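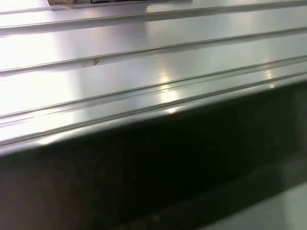
Limpieza y mantenimiento de superficies de acero inoxidable. El acero inoxidable de uso doméstico se raya con estropajo metálico y se mancha con lejía; para el mantenimiento diario bastan agua templada, jabón neutro y una bayeta de microfibra. Se frota siempre en el sentido del pulido. En una superficie acanalada, con nervios paralelos y canales lisos entre ellos, la bayeta se pasa a lo largo del canal y después se repasa el pie de cada nervio con un cepillo de nailon. Los reflejos de la luz ocultan las motas pequeñas, así que conviene mirar el metal desde dos ángulos antes de darlo por limpio. El borde delantero redondeado se seca al final, también por debajo.

Para manchas de cal: vinagre blanco diluido, 3 minutos de contacto, aclarado y secado inmediato.

Interior del ordenador de sobremesa

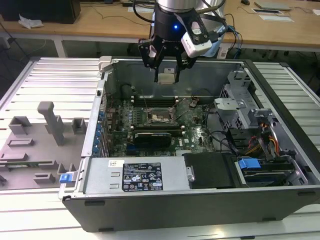
Flatstead, septiembre

Apagar, desenchufar y pulsar el botón de encendido durante unos segundos. La torre se tumba con el lateral abierto hacia arriba, sobre una mesa estable. Orden de trabajo:

Aspirar el polvo suelto con boquilla de cerdas blandas, sin tocar la placa.
Soplar la fuente de alimentación y las rejillas a impulsos cortos, con el bote vertical.
Sujetar las aspas de los ventiladores mientras se sopla.
Guardar los tornillos en un recipiente con tapa — los de disco y los de caja no son intercambiables.

Cambio de pasta térmica

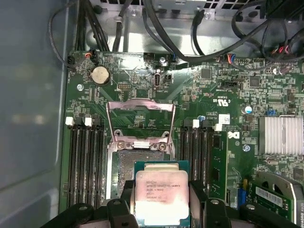
La pasta vieja se retira con alcohol isopropílico y papel que no suelte pelusa, del centro hacia fuera. Si se saca el procesador, se sujeta solo por los cantos. En un Intel Xeon E5 como este, la referencia impresa en la tapa metálica sirve para comprobar el modelo antes de pedir un recambio. Con el marco de retención levantado, los contactos dorados del zócalo quedan expuestos: no se limpian ni se rozan. El chip baja en vertical, sin arrastrarlo, con las muescas alineadas.

Consultas sobre otros modelos: Lejla Hoxha, taller Hirvonen.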